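Notes for session 3, **Drawing White Things**. Room 708, Stumton Adult Learning. Please bring these with you, as we shall be scribbling on them.

Hello again, everybody, and thank you for such a cheerful pile of eggs last time. I had meant to hand these notes out at the end of the session, but we ran over (my fault, I got talking about rubbers) and so you have them now, with a few extra bits added on the train home to Trelen. They cover what we did with the eggs and the jug, then what we'll be doing next, and there's some practice to try at home at the end if you can find a quiet half-hour and a corner of the kitchen table.

## Where we had got to

The main thing from last time, and I'm going to go on about it until October at least, is that a white object is hardly ever white when you look at it. We know that it's white, so we leave the paper bare, draw a line round the outside, and then wonder why the egg looks like a hole in the page. When you half-close your eyes and compare it with a scrap of clean cartridge paper held up beside it, you find that most of the egg is grey. Some of it is quite a strong grey. Only a small part, where the light falls most directly, is anywhere near the paper.

Do please go on using the scrap of paper. Several of you put it away after ten minutes, and I could tell from across the room whose drawings had been made with it and whose hadn't! Cut a hole in it with a hole punch, hold it at arm's length, and look through the hole at one little patch of the object at a time. It feels silly, but you get used to it.

We made a strip of 6 tones, from bare paper to the darkest our pencils could manage. If yours came out with the middle ones all looking alike, you are in very good company, and it's worth making another. The trick is to do the two ends first, then the middle, and then fill in between. I also find it helps to make the squares touch each other, with no white gap in between, so you can see the step from one to the next.

## The background does half the work

This is where we're going next, and it's the part I enjoy most.

With the eggs we had a pale cloth, and everything in the drawing was light. That's a lovely, delicate problem, but it's a difficult one, and I'm sorry if I threw you in at the deep end. Next time we shall put our white things in front of something dark. I'll bring the charcoal-coloured blanket and a few sheets of grey sugar paper, and you're welcome to bring a dark tea towel or a baking tray of your own, so long as it isn't shiny.

A dark background does two things for you. It makes the outline for nothing, as you simply bring the dark up to the edge of the object and stop, and there's your contour, with no line needed. And it changes how the greys inside the object look. A mid-grey that seemed nearly black on the pale cloth will look quite bright with the blanket behind it. So people tend to go the other way and leave the whole object blank, and we are back to the hole in the page, only this time it has a smart dark frame round it.

Thierry Riviere, who taught the Stumton classes before me and left us that enormous box of plaster casts, used to make his students put in the background before they were allowed to touch the object at all. I used to think this was rather strict. I've come round to it. You needn't finish the background, or make it even, but get a good patch of dark down next to the object on both sides before you start deciding what's light and what isn't.

### A word about edges

Not every edge wants the same treatment. On a rounded thing the surface is turning away from you as it reaches the side, and the tone usually changes just before it gets there. Sometimes it sinks down to a grey, and then right at the very edge there's a thin lighter strip where light is catching the curve. It's tiny, often no wider than the pencil point, and if you miss it the object goes flat on that side. If you make it too bright or too wide, the thing looks as though it's been piped with icing (I have done this more often than I'd like to say).

On a flat-sided thing, such as a box or a ruler, the tone doesn't slide from one to the other. It jumps. One face is one tone, the next face is another, and there is a fold between them. Put two flat greys side by side and resist all temptation to smudge. I know the smudging stumps have only just arrived from Coelho's and everybody wants to have a go with them, but keep them for the round forms, please, and keep your fingers out of it altogether.

## Getting the shape down first

Before any shading, we want three light measurements: how tall, how wide, and which way it leans. An oval is a treacherous shape. Most of us draw it too fat, because we've a circle in our heads, or else we make the ends pointed like a lemon. Try this:

- Draw a faint line down the middle and mark the top and bottom.
- Mark the widest part with a dash on each side. Check it against the height with your pencil held at arm's length.
- Join the marks with a loose, moving line, going over it as often as you like, and keep your elbow off the table.
- Turn the paper upside down and look again. Any bulges will jump out at you.

For anything straight that leans, look at the gap between it and its neighbour as well as at the thing itself. A slanting bar beside a rounded end will leave a little wedge of background, and that wedge is often much easier to draw correctly than the bar is. Get the wedge right and the angle comes with it.

## Round against straight

Chidubem Ojo asked last time whether we would be doing anything apart from kitchen things, and I think that was a very fair question after two weeks of eggs. Plain moulded shapes are splendid practice. There's no pattern to hide behind, and you have to get by on tone alone. 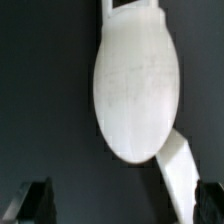
*Fig. 2. White oval and slanting white bar on dark grey.*

Try the tone strip against the oval first. The sides are a soft bluish grey and the lightest part runs down the middle, so if you're working in pencil you'll want to save your bare paper for that central band and be braver than feels comfortable to either side of it. Then look for the thin pale rim I mentioned under edges, on the right. Compare it with the left, where the outline is nice and crisp.

The bar lower down is our flat-sided case: a bright white upper face with a narrower, slightly greyer one along its left. Two tones, side by side, no smudging! And you'll find the dark wedge between the bar and the tip of the oval. Draw that wedge as a shape in its own right, before you do either of the things on each side of it.

As for the faint scuffs and streaks across the oval, leave them until the very end. They are such tempting little marks, and if you put them in early you'll find yourself shading round them and losing the curve. When the big tones are settled, add one or two with a hard pencil and stop. You really don't need all of them for the surface to look like something that has been handled.

## Materials for next time

- Pencils: an HB, a 2B and a 4B. If you only have an HB, come anyway, I've plenty to lend.
- A putty rubber, warmed in your hand and pinched to a point for those thin light edges.
- Cartridge paper, A3 if you can carry it. The Fomorico pads in the college shop are perfectly good and you needn't spend more.
- One white object, smaller than your hand if possible. A spoon rest, a bar of soap, a cup without its saucer.
- Your tone strip. Bring the old one even if you've made a better one, as I like to see both.

If you'd prefer to work on grey paper with a white pencil, do say so when you come in and I'll put you near the window. It's a slightly different way of thinking, as the paper is now your middle tone and you are adding the lights as well as the darks. The danger is using the white pencil everywhere. I'd keep it for the brightest patch and let the paper do the rest.

## To try at home

1. **Same object, two backgrounds.** Put one white thing in front of a pale wall and draw it for fifteen minutes. Move it in front of something dark, with the lamp left exactly where it was, and draw it again. Write the time of day in the corner of each.
2. **Background only.** Choose two objects that overlap and shade everything except the objects. Don't draw a line round them, however much you want to.
3. **One lamp, moved.** Set the lamp to the left for one small drawing, then overhead, then to the right. These can be the size of a matchbox. Put all three on one sheet.

For those who like reading, the old blue course book has a good chapter on tone that starts on page 76, and there are two copies on the shelf by the sink. Please sign them out on the card, as one went missing over the summer and I'd dearly like it back.

Tea is at half past seven as usual. The urn has been mended, so there's no need to bring a flask unless you don't care for college tea, and it would be very kind if whoever arrives first could switch it on.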